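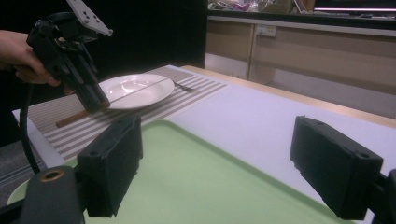

*Bandeja verde y mantel individual a rayas.*

El sábado fui a rematar un tintero y volví con un abrecartas. Quien haya pisado la sala Alarcón sabe que estas cosas pasan: uno se sienta, se aburre con los relojes de péndulo y al llegar al lote 335 ya tiene la mano levantada.

El abrecartas es de hueso, con virola de plata y unas iniciales que el catálogo atribuía a «una familia distinguida». Cuáles iniciales, el catálogo prefería no decirlo. Salió en 600 pesos mexicanos y me lo llevé en 1,425, después de un duelo bastante ridículo con un señor de bufanda que pujaba moviendo una ceja. Más la comisión, claro — la comisión siempre llega cuando uno ya está contento.

En casa saqué la lupa. La virola tiene un punzón gastado donde leo una W, o una M con mala suerte. El vendedor juraba que era Walton, platero inglés. Yo juro poco.
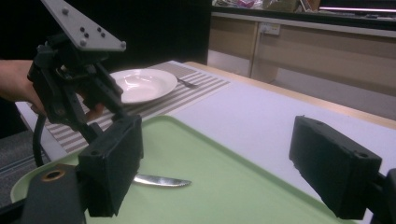
Iara Ocampo me escribió esa misma noche que por ese precio le parecía caro, que el hueso estaba demasiado blanco y que mirara si la virola tenía soldadura nueva por dentro. La tiene. Le contesté que me gustaba igual y dejó de escribirme hasta el lunes.

El tintero, por cierto, se fue en 2,000. Se lo llevó el de la ceja.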